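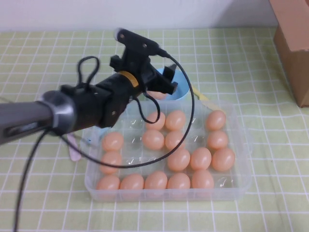

Howells Community Transport is looking for a Scheduling and Passenger Information Officer to join the small office team that plans our bus and dial-a-ride services in the Ukden valley. We run three fixed routes, a bookable minibus service for people who cannot easily reach a stop, and a school contract in term time. Last year we had 1,387 registered dial-a-ride members. The desk work is done on paper as well as on screen, and you will get used to duty sheets ruled in squares like the white grid on the pale green tablecloth, one column for each quarter of an hour. The post is based at our depot in Nekeck and reports to the Operations Manager, Oskari Hyvönen.

What the job involves

You will build the weekly driver rotas and the daily dial-a-ride runs, and change them when a vehicle is off the road or a driver is ill. You will keep the printed and online timetables correct, including the panels at stops, and tell passengers about diversions and roadworks. You will answer the booking line on a shared rota with the rest of the office. In February and again in late summer we revise all the fixed-route timetables, and these are the busiest weeks of the year. Leave is limited to three days in each of those periods.

You will also prepare the monthly figures on passenger numbers, late running and missed trips which we send to the councils that fund us. We use a scheduling program called Jinow. Training on it is given in your first month, so you do not need to have seen it before.

What we are looking for

You must have experience of planning work for other people, whether that is drivers, carers, engineers or shop staff. You should be comfortable with spreadsheets and able to write a clear notice that a passenger can read quickly at a stop. Knowledge of drivers' hours rules would help. A full driving licence is useful for visiting stops at the far end of the valley, but it is not required – one of the pool cars normally goes out with somebody in it.

A good telephone manner matters. Many of our members are older or have a disability, and some calls take a while.

Hours, pay and conditions

The post is 30 hours a week over five days. Early shifts start at 6 am to cover the first departures, and late shifts finish at 6 pm. You would normally work two earlies a week. Pay is on our office scale, point 3, with an allowance for each early shift. There is a workplace pension and free travel on all our services for you and one other person in your household. The appointment is permanent after a six-month probation period.

The depot is beside the 110 bus terminus. There is parking on site and a locked bicycle store. The office is on the ground floor and has step-free access.

How to apply

Please send a CV and a covering letter of no more than two pages to the depot office, marked for the attention of Oskari Hyvönen. Tell us in the letter which of the duties above you have done before and where. We do not accept applications from agencies.

Interviews will be held at the depot and include a short exercise in which you rearrange a morning's dial-a-ride runs with one minibus missing. If you need any adjustments for the interview, or would like the application details in large print, ring the office between 9 am and 4 pm.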